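Home Essays Letters Archive About

Learn the second verse

I have been singing with other people for 10 years now, and I want to make the case for the second verse.

Everybody knows the first one. Get a crowd going at a birthday or a campfire and the opening lines come out like a train. Then the chorus, even louder. Then the song falls off a cliff, everyone laughs, and we go back to the cake. I used to laugh too. These days I feel robbed, because the second verse is so often where the good stuff is!

Take the old ferry song we sing in Hastmont. The first verse is a boat, a river and some weather, pleasant enough. In the second the man rowing starts talking about his brother, and the tune you took for a jolly one goes strange under your feet. I sang the first half of that song for years as a kid without knowing there was a brother in it at all.

Francine Lévesque taught me the rest. She ran the Menero song evenings when I first went along, and she had one rule: no paper. You learned it by ear, line by line, and if you forgot a line you hummed until somebody rescued you. I loved it from the first night — the humming especially, which can sound better than the words.

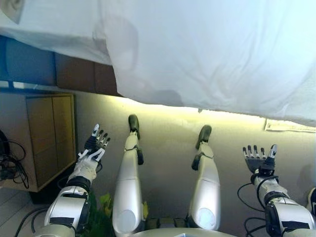 What the paper does to you

I have nothing against songbooks. I own a fat green one with 441 songs in it and I read it in bed. But a room full of people reading is a quiet room, even when they're singing. The chins go down. The sound drops into the page and stays there. Put the books under the chairs and the same people are suddenly twice as loud, wrong words and all.

Shahzad Zaidi, who sings bass and argues about everything, thinks I'm being romantic. His view is that most second verses were forgotten for a reason, and he can recite some awful ones to prove it. (There is a harvest song with a verse about turnips that I will not defend.) Fine. But you have to know the verse before you can throw it out, and he knows every one of them by heart, turnips included.

So pick one song you half know. Say it out loud while you wash the dishes, 2 lines at a time, until the whole thing is in there. Then wait for a party in May, with the windows open, and when the crowd runs out of words, keep going. Somebody's grandmother will join in from the kitchen, and she may well know a third.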